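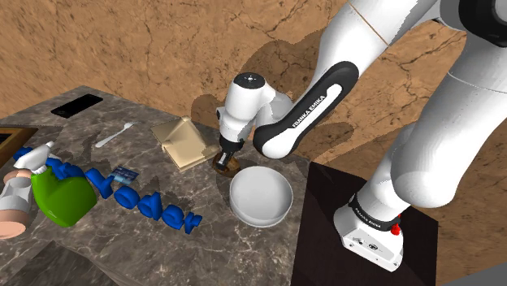
The simulated Franka over its marble counter, with a little brown round thing under the fingers and the big white bowl in front.

If you stopped by my desk at any point in January, you probably saw some version of this on my screen. Clusis is our simulated kitchen counter (the name was a placeholder and then it was too late), and I've spent most of the month in it collecting examples for Bondum, our pick-and-place model. We're at 3,730 saved episodes as of this morning, and I am very tired of that marble!

A quick refresher for those of you on the Clidis side who only see the numbers. Every episode starts with a fresh layout. The randomizer throws a bunch of stuff on the counter, picks a wall and a countertop texture, and hands over the arm. I steer it through the task once, the sim records the joint positions and the camera views, and on we go. I like to come in from straight overhead with the gripper pointing down, because the small flat objects punish you for anything fancier. Fingers a hair too low and you're scraping the counter, a hair too high and you close on air.

The clutter is there on purpose, and I know a few of you have asked about it. Our first batch was 600 episodes on a nearly bare counter, and Bondum learned it beautifully and then fell apart the moment we put a fork down. So now it gets forks. It gets phones, napkins, a spray bottle lying on its side, and those big blue 3D letters that somebody found in an asset pack and I have grown weirdly fond of. Most of it has nothing to do with the task. The model has to figure that out by itself, and the only way I know to get it there is to show it an awful lot of junk it can safely ignore.

What I threw away: 543 episodes, mostly my own sloppy driving. Long pauses while I reached for coffee were the worst offenders (the model will happily learn to pause too, ask me how I know). Bumping the bowl on the way past was a close second. I did keep a handful where I missed the grasp, backed up and tried again, and I'd like more of those. Recoveries are still our thinnest category by a mile.

Cai, our replay tool, also got an update. You can now scrub through up to 4 episodes side by side, so comparing two drivers on the same layout takes a minute where it used to eat a lunch break. The episode notes field finally saves when you hit enter, too. Please use it! "Weird" is a perfectly good note.

Next up is new lighting, plus more wall textures so we aren't leaning on the orange stone so much. If you want to drive for an hour, the sign-up sheet is on the team page, and mornings are wide open.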